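Notes on the suture thread tracker, 9/25/25

Robel Demissie asked why the Rinley planner still stops during knot tying when the jaw tracking numbers look fine. The jaws are the easy part. The thread is what the planner lacks a usable estimate for, and most of this week went into that. Two wrist views first, then two from the fixed camera.

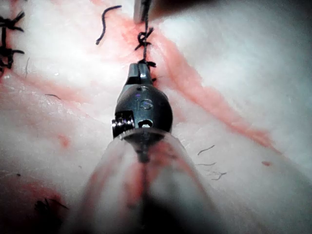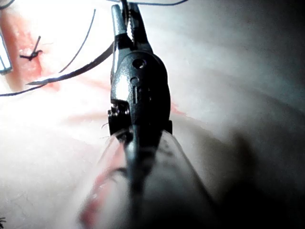
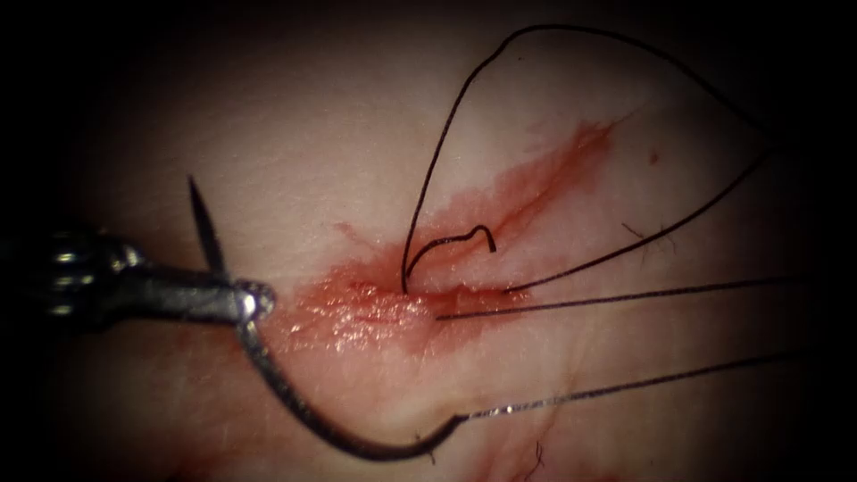
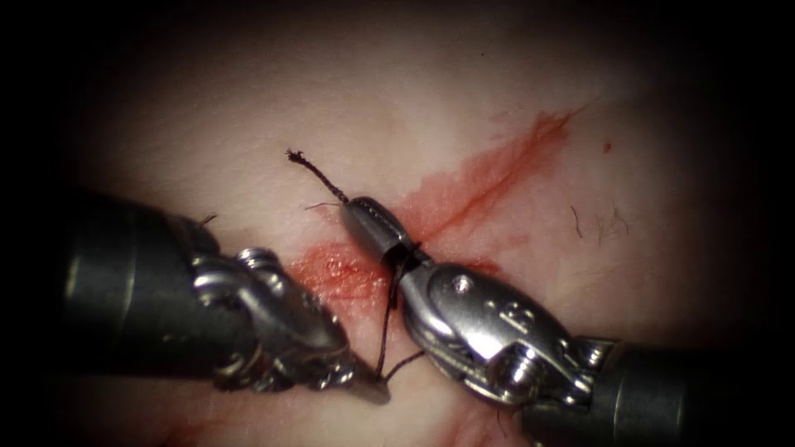 The old tracker thresholded dark pixels, skeletonized them, and fit one spline per connected component. It fails wherever two strands cross, and it merges thread with anything else thin and dark. Fine hairs were the worst case. A hair has nearly the same width and contrast as a strand at the fixed camera's working distance, and the skeleton step bridges the gap happily.

The new version in Varar does three things differently. It seeds only from points with a known physical reason to have thread: the jaws, the needle swage, and knots already confirmed. It carries a direction and a curvature estimate through each crossing and scores the exits, keeping the best 4 hypotheses. A segment that never connects to a seed within 18 frames is dropped.

Dropping is too aggressive for cut tails. Those are thread, they are attached to nothing we track, and the planner needs to avoid picking them up. For now they go in a separate layer that is treated as an obstacle.

Specular highlights on the metal still break the wrist mask. Bereket Berhe suggested rendering the mask from joint angles and dilating it, which works until cable stretch puts the rendered wrist off by more than the dilation. I have a per-session offset fit, run at startup. It should run continuously.

Test set is 504 labeled clips. The labels from May have the strand order reversed at crossings and need to be redone before I publish any numbers. The spline solver is capped at 800 iterations and hits the cap on tight loops. Next job is a warm start from the previous frame.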